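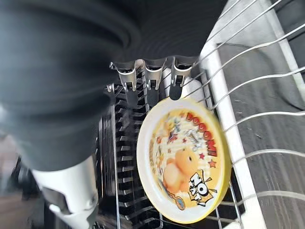

Minutes, Lellanard Street Shared Kitchen, members mtg, 9/3/26

Started late, key trouble again. Chair, secretary, bookings person, nine members incl. two from the soup club. Apologies from the Werora bakers (market day) and the after-school cooking group.

**Last minutes**

Read, ok'd. One fix: the oven was booked by the jam people, not the bread people. Jam people want this on record. It is now on record.

**Matters arising**

- Back door closer: still slams. Part came, wrong hand. Sent back.
- Mouse: no sign since the flour went into tins. Leave the traps down till October then look again.
- Sign for the alley: not done. Carried over.
- Spare key to the neighbor at no. 12: done.

**Dishes and crockery**

Long one. Mixed plates vs matching plates. We lose the plain white ones steadily, they go out with food on and don't come home. The odd donated ones stay put, no one walks off with them. Soup club would like bowls more than plates, deep ones, no wide rims.

Proposal to buy a matching set from Kandasamy Catering Supply, price $200 for seconds. Against: cupboard is full already, and the kids' group like picking their own plate. For: stacks better, looks better for paying hires. Asked whether we could store the set separately and bring it out for hires only. Where? Top shelf over the fridge, if the fondue sets go. Does anybody use the fondue sets. Silence. Fondue sets to go on the free table.

Vote: buy, hires only. Seven for, two against, rest didn't vote. Secretary to order.

Also on dishes: please empty the rack before you leave. The morning group is starting its day putting away the evening group's stuff. Evening group says the towels are always damp by then so what are they meant to dry with. Fair. More towels to be bought, thick ones, and a second hook rail by the window. Bookings person will add "rack empty" to the closing list on the back of the door.

**Dishwasher**

Drilus came out, looked at it, cleaned the filter, charged us for the visit. Says the pump is on its way out but has months in it, maybe. New machine quoted at $900 fitted, not incl. taking the old one away. Discussed:

- do without, hand wash only. Not popular
- second hand. One member's cousin's cafe is closing, might have one. Will ask
- new, out of reserves. Leaves us thin if the boiler goes

Agreed ask about the cafe one first, come back next mtg. Meantime everyone scrape plates properly. There was rice in the filter. A lot of rice.

Tablets: use one. Somebody is using two.

**Bookings**

Calendar is working better since we went to one color per group. Still two double bookings in the summer, both on the small oven. Going forward small oven and big oven are booked separate. Cancel at least 5 days ahead or you pay the hour. Chair asked is that too harsh for the free groups. Agreed free groups get a reminder the first time, after that they go to the bottom of the list for holiday slots.

Holiday slots: list opens in October. Jam people want first two evenings. Noted, not promised.

Bookings person asked again that changes come by email and not shouted across the parking lot.

**Cold storage**

Walk-in is a mess. Labels w/ name and date on everything, we said this in spring. Unlabeled stuff gets thrown from now on, no warning. Objection from soup club, whose stock got thrown last month (labeled, but the label fell off in the damp). Try the freezer tape instead of the paper dots. Tape is in the drawer under the kettle.

Bottom left shelf is for allergy-safe items ONLY. Somebody's peanut sauce was on it. Not ok. Bookings person to put up a bigger sign, red.

**Money**

Up slightly on the quarter. Gas bill came in lower than expected, water higher. Could be the tap in the mop sink, which drips. Chair will put a washer in it. Two hires unpaid, reminders sent, one has replied.

Knife sharpening: last time the van came we paid for knives nobody in the room recognised. Next time only the ones on the magnetic strip.

Deposit for outside hires, keep as is. Suggestion to raise it, no seconder.

**AOB**

- Lost property: one glove, a good casserole lid, reading glasses. On the windowsill until end of month
- Compost bin lid cracked. Tape for now
- Radio. Can we agree on a volume. We can't. Whoever is on the stove picks the station, was the nearest we got
- Werora bakers sent a note offering day-old loaves to any group that wants them, collect before noon. Soup club says yes please
- Request for a step stool, the low kind w/ rubber feet. Approved

**Actions**

- Secretary: order plates, towels, step stool, chase door part
- Bookings: closing list, ovens split on calendar, allergy sign, alley sign (again)
- Chair: mop sink washer, hook rail, second reminder on the unpaid hire
- Soup club: fondue sets to free table
- Member w/ the cousin: dishwasher

Next mtg in October, same room, date to go round by email. Closed when the lights timer went off.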